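Preltance Community Boards > Giving and Donations > In-Kind Programs

Thread: Cash vs. in-kind for infant clothing drives, intake numbers from Plinon

oravec_intake
Posted Jul 26, 2024

Posting the results of the May drive at the Plinon distribution site, as requested in the budget thread. Total received was 1,778 garments, sizes newborn through 24 months. Of those, 300 were rejected at first sort (stains, missing snaps, stretched necklines) and went to textile recycling. Sorting took 64 labor hours, not counting transport.

My question is whether the program should keep accepting loose garments from the public or move to cash only and buy sized bundles from a wholesaler. Our storage lease is up for renewal and I need a position before I sign. 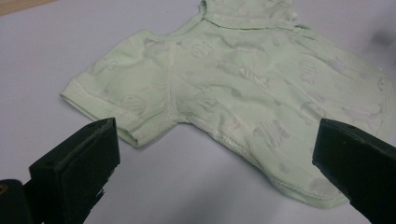 Sizing is the main bottleneck. Printed neck labels wash out, and without one the sorter has to lay the piece down and estimate from the body length. A short-sleeved top like the mint-green one, spread on a white surface, can be compared with a template quickly, but a knit that has rumpled across the chest reads short unless it is smoothed first. We see errors of one full size in both directions. Families then get a bundle marked 6 months with a 3-month piece in it, and it comes back or gets thrown out.

wakix_ops
Cash only. 64 hours for that volume is more than we spend on the whole winter coat program at Wakix, and coats are bulkier. Wholesale bundles arrive sized, and you can drop the storage unit.

tally_sheet
I disagree with wakix_ops. The hours look high if you price them at a wage, but these are unpaid shifts and most of those people will not convert to cash donors. When our site stopped taking clothing, monthly cash giving did not move at all and we lost a third of the regular shift signups. You have to model the donors as well as the garments.

wakix_ops
Unpaid is not free. Somebody schedules the shifts, insures the building and pays for the recycling pickup. Does the 64 include the coordinator?

oravec_intake
No. Add 11 hours for the coordinator. Recycling pickup is billed separately, by weight.
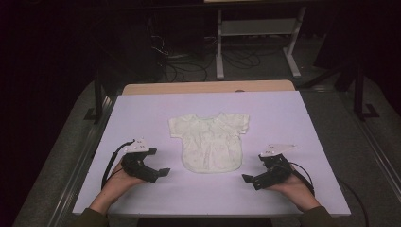
Posted by: northdock | Member | In-Kind Programs

Neither option fixes the sizing problem, which is a procedure problem. We wrote a one-page sort procedure and our mismatches mostly went away:

1. Garment flat, front up, sleeves out to the sides, nothing folded over.
2. Measure shoulder to hem and write the size on a removable tag. Ignore the printed label even if it is legible.
3. Check the chest and belly for marks. Faint gray marks get a second look under a lamp, as some are worn print and some are stains.
4. Bundle by tag only.

Use a plain, light-colored board on the table. Dark tabletops hide lint and white ones hide white shirts, so keep a gray sheet on hand for the latter.

tally_sheet
Step 2 is the one people skip. Brand sizing varies too much for the label to be useful.

wakix_ops
A procedure does not reduce hours. It probably adds some.

northdock
It added time the first month. After that the re-sorts stopped and we came out slightly ahead. I don't have a clean before/after figure because we changed buildings in between.

oravec_intake
I could run the procedure on one size range and leave the rest as is. That would give a comparison before the lease date. If the reject rate stays where it is, I'd still consider a new-items-only rule, which Preltance allows under the in-kind policy.

wakix_ops
New items only is a reasonable compromise. Post the hours with the coordinator included this time.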